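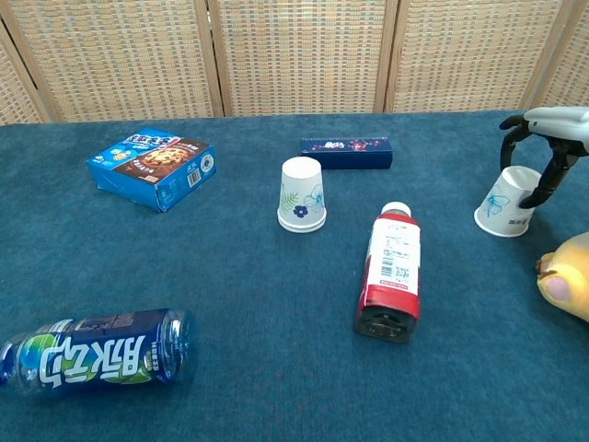
Según Embla Sæther, el error más común al catalogar una colección de anime es empezar por los títulos y dejar para el final las versiones: «Cuando quise separar la emisión televisiva de la edición doméstica, ya tenía 1.918 entradas mezcladas y tuve que rehacer el archivo entero». El procedimiento que sigue parte de ese problema. Está pensado para una hoja de cálculo corriente y sirve tanto para discos como para ficheros propios o series vistas en plataformas.

Antes de empezar

Hace falta una hoja de cálculo que admita validación de datos y filtros. No se requieren macros. Conviene trabajar sobre una copia si ya existe una lista previa, aunque sea parcial.

Paso 1. Definir la unidad de registro

Cada fila corresponde a una temporada en una versión concreta. Una serie de dos temporadas ocupa dos filas; si además se posee la edición doméstica de la primera, ocupa tres. Las películas y los OVA llevan fila propia, aunque se hayan distribuido en el mismo estuche que la serie.

Los especiales de recapitulación son un caso dudoso. El criterio aplicado en esta guía es registrarlos solo cuando tienen numeración independiente.

Paso 2. Crear las columnas

El esquema mínimo tiene ocho columnas:

ID
Título original (transcrito)
Título en español
Tipo
Temporada
Versión
Episodios
Estado

El ID es un número correlativo que no se reutiliza. Si se borra una fila, su número queda vacante. El título original se transcribe siempre con el mismo sistema; el más extendido es el Hepburn. Lo importante es decidir de antemano si las vocales largas se marcan con macrón (ō, ū) o se omiten. Mezclar ambas formas impide que la búsqueda de duplicados funcione.

Si la serie no tiene título en español, la celda se deja vacía. No se rellena con el título inglés: para eso puede añadirse una novena columna.

Paso 3. Restringir los valores

Las columnas Tipo, Versión y Estado se controlan con listas desplegables. Valores recomendados:

Tipo: TV, película, OVA, ONA, especial
Versión: emisión, doméstica, montaje alternativo
Estado: pendiente, en curso, completa, abandonada

Los valores se guardan en una hoja aparte, llamada «listas», y la validación apunta a ese rango. Así, al añadir un valor nuevo no es necesario modificar la regla en cada columna. Active la opción de rechazar entradas no válidas; la simple advertencia acaba ignorándose.

Paso 4. Resolver el orden de visionado

El orden de emisión y el cronológico no siempre coinciden. Se añaden dos columnas numéricas, «Orden E» y «Orden C», y se numeran de diez en diez dentro de cada franquicia (10, 20, 30). El intervalo permite insertar una precuela sin renumerar el resto. Una película ambientada entre dos temporadas ya registradas como 10 y 20 recibe el 15 en «Orden C» y conserva su posición real de estreno en «Orden E».

Para que la ordenación funcione hace falta también una columna «Franquicia» con un texto idéntico en todas las filas relacionadas. Ordene primero por esa columna y después por la que corresponda.

Paso 5. Buscar duplicados

En una columna auxiliar se concatenan título original, tipo, temporada y versión, separados por una barra vertical. Sobre ella se aplica un formato condicional que marque los valores repetidos. En la lista usada para probar esta guía, de 113 filas, casi todos los duplicados procedían de espacios sobrantes al final del título —un defecto que se elimina con la función ESPACIOS antes de concatenar.

Paso 6. Copia y exportación

Exporte la hoja a CSV con codificación UTF-8. Con otra codificación se pierden los macrones y cualquier carácter japonés. Abra el fichero resultante en un editor de texto y compruebe un título con vocal larga antes de darlo por bueno.

Problemas frecuentes

La temporada aparece como fecha. Ocurre al escribir valores como «2-1». Aplique formato de texto a la columna antes de introducir datos.

Los episodios no suman. Suele haber celdas con anotaciones del tipo «12 + 1». El episodio adicional debe ir en su propia fila, con tipo «especial».

El filtro omite filas. Compruebe que no haya filas vacías intermedias y vuelva a aplicarlo sobre el rango completo.

Última revisión: 22 de septiembre de 2026. Corrección del paso 4 a partir de una nota de Eilif Tangen.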